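Pick cell drops or drags small parts at place, right arm only

Forum: Cell Setup and Maintenance
Page 1 of 1

dtyagi
Posted 7:40 am

Two-arm bench cell, white six-axis arms, parallel grippers, tray on the right, slotted rack on the left. Job is to take small molded parts out of the tray and load them into the rack. Left arm is fine. Right arm releases late or drags the part sideways at place, and it's getting worse over a shift. First hour after a cold start is clean. By lunch I'm re-teaching the tray corner points.

What I've done so far:
Re-zeroed joint 6 and the gripper stroke.
Swapped the fingers left to right. Fault stayed on the right arm.
Replaced the tray liner.
Checked payload setting, it matches the gripper plus part.

Controller is a Zarkex, firmware is whatever shipped with it in October. Gripper is the Poter 84. No faults logged.

Deepak Tyagi

rackrat
Posted 8:05 am

What do you mean by drags? Does the part move with one finger while the other opens, or do both fingers open and the part sticks to one?

dtyagi
Posted 8:11 am

First one. One finger lets go, the other keeps traveling with the part for a moment. The part ends up off by a couple of millimeters and sometimes tips.

kmarinho
Posted 8:32 am

Then your TCP is off center relative to the part or one finger is binding. Swapping fingers doesn't rule out the carriage they bolt to. Take both fingers off, power the gripper down, and slide each carriage by hand if the model lets you. They should feel the same. On ours the right carriage had adhesive from a label in the guide and it only bound once the housing warmed up.

If it's clean, look at the bracket screws. The Poter brackets have two dowel holes and people leave the dowels out because it works without them for a month.

Kelly Marinho

oldservo
Posted 8:50 am

I'd go after the cable before the gripper. Drift that shows up warm and goes away cold is very often the cable jacket. When the jacket is stiff it pulls one way, the tie points walk, and by mid shift the harness is loading the wrist at the far end of reach. No fault gets logged on these small controllers because the joint is still inside its following window.

kmarinho
Posted 9:02 am

Cable load shifts the whole tool. It doesn't make one finger open late. He said one finger keeps traveling.

oldservo
Posted 9:09 am

It does if the tool is displaced sideways at place. The part is already touching the tray wall or the liner, the near finger opens away from it and the far finger carries it. Looks exactly like a late finger from where you stand.

kmarinho
Posted 9:15 am

Fair, but then it would depend on position in the tray. Deepak, is it worse in one corner?

dtyagi
Posted 9:48 am

Ran 20 places at each corner, warm. Far left corner was bad on nearly every one. Near right was clean. So it's position dependent.

Carriages both slide the same with the fingers off. Dowels are in.

rackrat
Posted 9:55 am

That leans toward oldservo. Tray hold-down is worth a look too. A light tray on a bare tabletop will creep.

dtyagi
Posted 10:20 am

Tray has tape under it and I scribed the outline. It hasn't moved. Can post a photo after the next run.

dtyagi
Posted 11:36 am 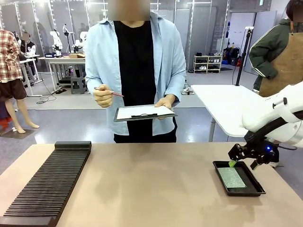

The right arm harness has three tie points on my drawing: base, elbow, and wrist. I cut the elbow one and re-tied it with more slack, then ran the far left corner again with the same program and speed. Kelly is taking down the offsets on the clipboard as I call them. You can see the cable along the underside of the arm, and the green part is just above the corner of the pad that gives the trouble. Mean sideways error before the change was 2 mm. After the change I can't separate it from the repeatability of the arm. I haven't run it fully warm yet.

rackrat
Posted 11:44 am

Wait, you two are in the same building?

kmarinho
Posted 11:47 am

Different floors until this morning.

I still want the finger clearance checked. One finger is pointing down toward the right side of the tray, and if the approach is canted at all that finger reaches the wall first. Slack in the cable will hide that until someone changes the tray.

oldservo
Posted 11:58 am

Agree on the clearance, it's a five minute check with a feeler gauge. On the harness, don't stop at adding slack. Too much and it snags on something when the arm folds back to home. Procedure I use:

1. Jog to the farthest taught point at low speed.
2. Set the elbow tie so there's a visible loop there and no tension at the wrist.
3. Jog to home and check the loop doesn't hang below the casing.
4. Mark the jacket at each tie with a paint pen. If the mark walks, the tie is too loose or it's the wrong tie.
5. Re-teach once, warm, and leave it alone.

dtyagi
Posted 12:15 pm

Will do steps 1 through 4 now. On 5, why warm? Goster's manual for our old cell said teach cold.

oldservo
Posted 12:22 pm

Because you spend most of the shift warm. Teach cold and you get one good hour, same as you have now.

kmarinho
Posted 12:30 pm

Disagree. Teach cold, measure warm, and write the difference down. If you only teach warm you lose the one number that tells you the harness is stiffening again. The drift is the thing to monitor.

oldservo
Posted 12:34 pm

If you have someone to do both, sure. Most places don't.

dtyagi
Posted 3:52 pm

Update. Paint marks haven't moved. Clearance on the down finger was tight at the right wall, so I raised the place height a little and squared the approach in the tool frame. Far left corner warm, another 20 places, no drags. One part tipped and I think that was flash on the part.

I taught it warm and logged the cold offsets from this morning next to it, so you can both be unhappy. Will check the marks again at end of shift. Does anybody have a part number for a softer jacket cable that fits the Zarkex connector? Sales quoted me the whole harness.

rackrat
Posted 4:10 pm

You can re-pin the old connector onto high-flex cable. Check the conductor gauge on the brake pair first, it's heavier than the rest on the one I did.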